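We use cookies to remember your preferences and to count visits. Accept all / Manage settings

Household Economics, Unit 2: What things cost after you have bought them
Handout for the February session. Tutor: Eilidh Leckie

Last time we looked at price. Price is the easy bit, as it is printed on the box in large type by people who would like you to stop reading there. The rest of the cost comes later and in smaller pieces.

Running cost. An appliance is rated in watts. Divide by 1,000, multiply by the hours used, and you have units of electricity. A 3,000 watt kettle sounds alarming and is on for a few minutes. A 24 watt gadget left on day and night sounds like nothing at all, and over a year gets through more than 200 units. Work out your own before you start unplugging your grandmother's clock.

Cost per use. Take what you paid and divide it by the times you used the thing. Azra Vasić, whose bread maker came up in the first session, has kindly agreed that we need not mention it again. Be strict with yourselves. Taking it out to show a visitor is not a use.

Space. Hardly any budget includes this, though you pay rent on the worktop as surely as on the bedroom. Béla Hajdu's essay (in the reading pack, the stapled one) suggests pricing a kitchen by the shelf. His figures are a bit heroic but the method is sound.

Repair. Ask whether it can be opened. If the screws need a tool you have never seen, the maker has already given you an answer.

For next time: choose one appliance you use daily and one you defend at parties. Work out running cost and cost per use for both, and bring your workings, including the embarrassing ones. Magnus Crichton has the spare plug-in meters and would like them back this year.

Reading: Hajdu, all of it. Huet, the chapter on second-hand buying; skip the poem.
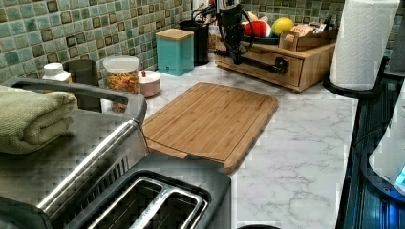
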